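Pliveck Supply Room
Stationery Working Group
Minutes of the June meeting

Start: 9:20 a.m.
Chair: Rosine Tessier
Present: Stockroom, Purchasing, Mail Desk, Facilities
Apologies: Flellham site

1. Minutes of the previous meeting

Accepted with one correction. Under item 4, "twine" should read "tape."

2. Matters arising

2.1 The shelf labels for the envelope bay have been delivered. Stockroom to fit them before the next count.

2.2 The Flellham site has still not returned its stock sheet. Purchasing to send a second request. Flellham quantities are left out of the figures under item 4.

3. Rubber bands: sorting and storage

3.1 The Chair restated the problem. Bands come back to the supply room mixed by size and color. They are put back into general stock unsorted, and the Mail Desk then loses time finding a wide band for thick bundles. Drawer storage has made this worse, as the contents can't be checked without opening each drawer.

3.2 The group looked at the table sort. Bands are spread on the wooden tabletop in loose clusters, with a clear plastic container on the table for bands ready to be put away. Clusters are kept apart so that wide and narrow bands can be compared side by side.

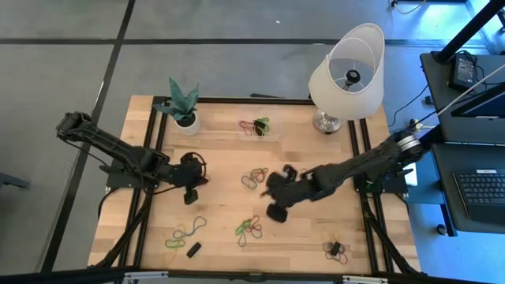
3.3 Stockroom proposed sorting by width first and by color second. Color is of little use to the Mail Desk, but it does help when a delivery has to be matched to an order. Purchasing asked that color be kept as the second key for that reason. Agreed.

3.4 Bands that have lost their stretch are to be discarded at the table and not returned to stock. Test: pull to twice resting length and release. A band that does not return to its resting length is discarded. Any band with a visible crack is discarded without testing.

3.5 Tangled bands are to be separated by hand. Pulling on one end of a tangle is to be avoided, as narrow bands snap when caught under wide ones. Lift the top band clear, lay it flat, and continue down.

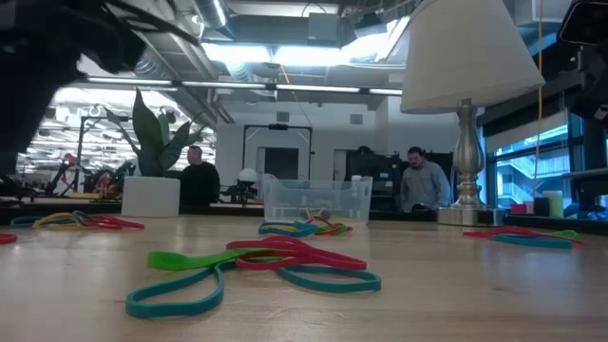
3.6 Containers. Purchasing had prices for two types, Vumon and Panasiuk. Both are clear and both fit the shelf depth. The Vumon container has a lid. The Panasiuk container has none but stacks when empty. Facilities preferred the lid on account of dust. The Mail Desk preferred no lid. Agreed to order 20 Vumon and to store the lids separately at the Mail Desk only.

3.7 Fill limit. Each container on the shelf is to hold no more than 400 bands of one width. Overfilled containers lead to the same tangles as the drawers.

3.8 Lighting at the sorting table. Facilities asked whether the table lamp should be replaced by a clamp lamp to free up surface area. Stockroom saw no need. No change.

4. Stock figures

4.1 Rubber bands, all widths, at last count: 2,031. Reorder level stays at 4,000, so an order is due now. Purchasing to place it with the container order to save one delivery charge.

4.2 Stockroom noted that the count includes bands not yet tested under 3.4 and that usable stock will be lower. The figure stands until the next count.

4.3 Binder clips and paper clips: above reorder level. No action.

5. Other business

5.1 The Mail Desk asked for a written width guide to be kept at the table. Stockroom to draft one page, with band widths drawn at full size.

5.2 The group discussed whether the drawers should be removed once they are empty. Deferred.

Actions

Stockroom: fit shelf labels (2.1); draft width guide (5.1)
Purchasing: second request to Flellham (2.2); order containers and bands (3.6, 4.1)
Mail Desk: clear a shelf for lids (3.6)

Meeting closed at 10:05 a.m. Next meeting in July, same room.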